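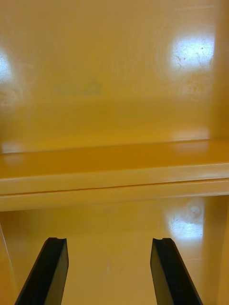

Walter Apaza wrote in to say that he had used the Tendach nasal rinse bottle through a whole winter and wanted to know why I had never covered it. He gets stuffed up every December when the heat comes on, and he said the bottle was the first one he hadn't given up on. His one complaint was the cap. I bought one with my own money and used it for 30 days, mostly at night before bed.

## What you get

The box holds a soft squeeze bottle, a screw cap with a feed tube, two nozzle tips (one regular, one small), and 10 packets of saline mix. There is a folded instruction sheet with fairly small print. Refill packets come in boxes of 100, and the regular size from other makers works too as long as you match the amount of water. I tried a few Sallavari packets I had left over and couldn't tell them apart from the ones in the box.

The bottle has a fill line that is raised as well as printed. I like that. On my old Unetti bottle the printed line wore off after a few months and I was guessing from then on.

## Water

Use distilled or sterile water, or tap water that has been boiled and left to cool. The sheet says this on the first panel, in bold, and it should. Plain tap water is fine to drink but it isn't safe to put up your nose. I boil a kettle after dinner, leave it covered, and it's lukewarm by the time I'm ready for bed. If you don't want to plan ahead, keep a gallon of distilled under the sink and warm a little of it.

## Using it

You lean over the sink, tilt your head a bit, breathe through your mouth, and squeeze. The water goes in one side and comes out the other. The Tendach is softer than most bottles I've used, so it doesn't take much of a squeeze. That matters more than I expected. With a stiff bottle I tend to push too hard, and then I feel it in my ears for an hour. In 30 days that happened to me once, on the second night, and it was my own fault for hurrying.

The regular tip sealed well. The small one is meant for children, and I have no children to test it on, so I only checked that it fits. It does.

When I'm very blocked on one side, not much gets through. No rinse bottle I've owned fixes that. A hot shower first helps some. If it still won't move, I leave it alone and try again in the morning.

## The cap

Walter is right about the cap. The threads are shallow, and if you put it on at even a slight angle it feels tight when it isn't. Then you squeeze and salt water runs down your wrist. It happened to me 3 times before I got in the habit of turning the cap backward until it clicks, then forward. It hasn't leaked since. The Unetti cap never needed that, and at this price the Tendach shouldn't either.

The feed tube pulls off the cap for cleaning. It's a snug fit and hard to get off with wet hands.

## Cleaning

Wash the bottle, cap, tube and tip with dish soap after each use, rinse with the same kind of water you put in your nose, and let everything air dry. The mouth of the bottle is wide enough for a regular bottle brush. I stood mine upside down on a clean paper towel and it was dry by breakfast, apart from the tube, which holds a drop or two at the bend. Shaking it out takes care of most of that.

The sheet says to replace the bottle every 3 months. I don't know how many people do.

## Compared with a pot

I also own a ceramic Bermúdez neti pot. The pot is slower and gentler, and there's nothing to unscrew. It's also heavy, it chips, and I would never pack it in a suitcase. The Tendach weighs next to nothing and the empty bottle squashes down a little if your bag is full. For a bad cold I reach for the bottle. For dry, dusty days the pot is fine.

## Did it help?

I slept better on the nights I rinsed. I also ran a humidifier for part of that time, so I can't give the bottle all the credit. The crusty, dried-out feeling I usually wake up with in winter was mostly gone by the second week. My sense of smell was about the same as always.

Skip it and call your doctor if you have had recent sinus or ear surgery, if you get ear pain when you rinse, or if you have a fever or bleeding along with the stuffiness.

I'd buy the Tendach again, mainly for the soft bottle and the raised fill line. If you have trouble with your hands, the cap and tube will annoy you, and the Unetti is the easier one to live with. Refills for either are sold in the same aisle as the allergy pills.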